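4. The household tasks course 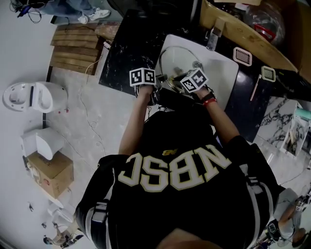
Figure 2. Collecting a lid-washing demonstration at the Merrick sink. The demonstrator wears one marker cube on each hand, and the round glass lid is held inside the basin.

4.1 How the students recorded their demonstrations

We had 13 weeks and 18 students, which sounds generous until one remembers how long it takes people to agree on what counts as a clean lid! The group settled on a simple rule quite early: a demonstration begins with both hands over the basin and ends when the lid is set down and let go. Everything between those two moments was left to the person doing it, and we were glad of that later, as the variety in grips gave the Bova software far more to learn from than a fixed routine would have.

Hand position was taken from the marker cubes (see Figure 2), whose square black patterns were read by our tracking program, Ollis. A cube that tilts too far is hard to read, and a round lid with a knob in the middle invites a good deal of tilting, so this task gave us more dropped readings than any other in the course. The students were patient about it and wrote a small checking script of their own, which they ran after each session.

In all, the class recorded 187 demonstrations of the lid task and kept 132 of them. Most of those set aside had gaps in the left-hand track, and a few were stopped early by the demonstrator - we kept these in a separate folder, and the September group has already asked to use them.

4.2 Moving to the robot

The kept recordings were then passed to Drarklow, our two-armed platform, after converting each cube pose to a wrist pose. The offset between cube and wrist was measured by hand for every student at the start of a session, and again whenever a cube was taken off and put back on.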